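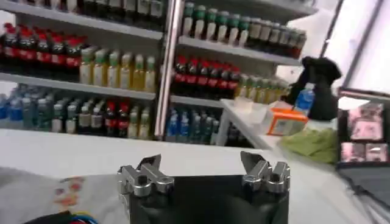
Unit 7 – Facing up and folding
Nondmont Retail Skills, room 8. Tutor: Usa Mahawong

Keep each drink in its own block, labels to the front. Finish the shelves before you start on the counter.
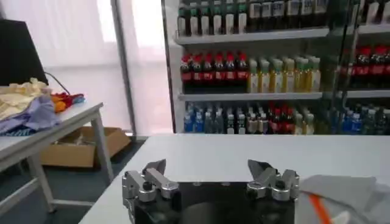
Wipe the counter down, then collect your practice garment from Lesego Fourie and sign for it.

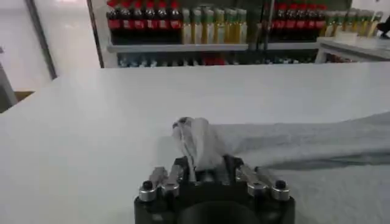 Folding starts with a flat surface. Smooth from the middle out and check the colour block behind you later. Fabric bunched into a tuft at one end, with faint wrinkles along the rest, needs to be laid out again.

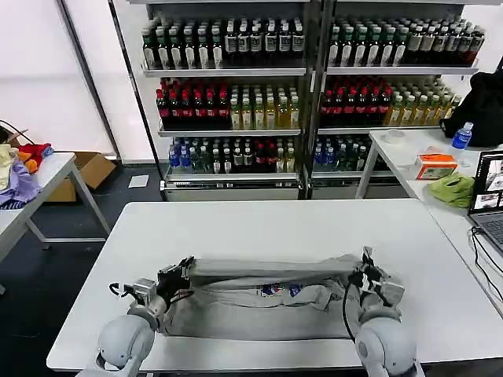 Grey garment folded lengthwise, held at both ends.

Bring your workbook to the Clorkley session in March.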